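Vuvorura Golfers Help – Courses and Travel

Is the twilight rate at Hotthorpe worth it for a slow walker?

Posted by Chanida Srisuk, 13 March 2020

Hi all, first post here so be gentle. I'm heading up to Hotthorpe in April with my brother-in-law and we're trying to decide between a morning tee time and the twilight rate. Morning is $76 with a cart and twilight is $54 walking, starting at 3:30. I like walking and I like saving money, so twilight sounds great on paper, but I'm a high handicapper and I lose balls, and I've never finished 18 in under four and a half hours in my life.

So two things. Will we get all 18 in before dark? And is the course hilly enough that I'd regret carrying my bag? I have one of those old Biteck stand bags that weighs a ton even with nothing in it (plus I carry way too many wedges). I called the pro shop twice and got voicemail both times. I'd also love to hear if the greens are in decent shape that early in the year, or if they punch them right around then. Last spring I paid full price somewhere else and putted on sand all day and I'm still mad about it.

3 answers

Answer from Somkiat Yimyam

I've played Hotthorpe pretty much every spring since I moved out here, so I'll take a crack at it. Short version: you'll probably get 14 or 15 holes in, maybe all 18 if you're out first in the twilight group and there's no league in front of you. The league goes off the front on Wednesdays and it is SLOW. Pick any other day.

The front nine is an easy walk. Flat, greens close to the next tee, you barely notice your bag. The back is a different animal. From the 12th green up to the 13th tee is a real climb, and then 16 goes straight back up the same hill after you've just come down it. I carry, but I dropped down to a half set for it – driver, a hybrid, four irons, one wedge, putter – and I don't think it cost me a single stroke. Leave the extra wedges in the trunk! If you don't want to do that, they rent pull carts behind the shop, but there are only a few and the wheels on most of them squeak like crazy.

On the greens, they usually punch the back nine first and then do the front a week or so later, so there's a stretch where half the course is rough and the other half rolls fine. Ask when you check in. They knocked a few bucks off for me one year when I asked, and I don't think they would have offered.

One more thing, bring more balls than you think for number 4. There's a creek on the right that you can't see from the tee and it has eaten dozens of mine. Aim at the left bunker, you won't reach it. 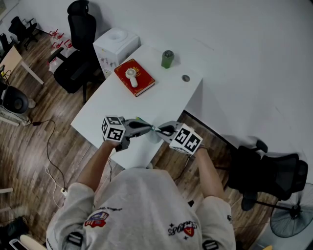 A gripper in each hand, desk work

Answer from fairwaydan

take the morning. $22 more and you get a cart and you finish. easy

Answer from MuniMarge

I'm going to disagree with the morning crowd. Twilight up there is gorgeous, the wind usually dies down after five and you can take your time looking for balls without somebody standing in the fairway with their hands on their hips. I'm slow too (bad knee) and I just think of it as a long nine with a bonus. Also during Ramadan my regular partner prefers the early slots anyway, so I've done both times of day in the spring, and the mornings can be flat out cold. I had frost delays two years running, one of them was 40 minutes, and we ended up rushing the last few holes to get to lunch.

If finishing 18 really matters to you, call and ask if they'll let you start on the back. That gets the hills done while you still have legs. I've had them say yes when it's quiet. And try the pro shop right when they open, they do pick up then.

Comments on this question

Chanida Srisuk: Thank you!! Half set it is. Going to try for a Thursday and ask about starting on 10. My brother-in-law wants it known that he would have voted for the cart.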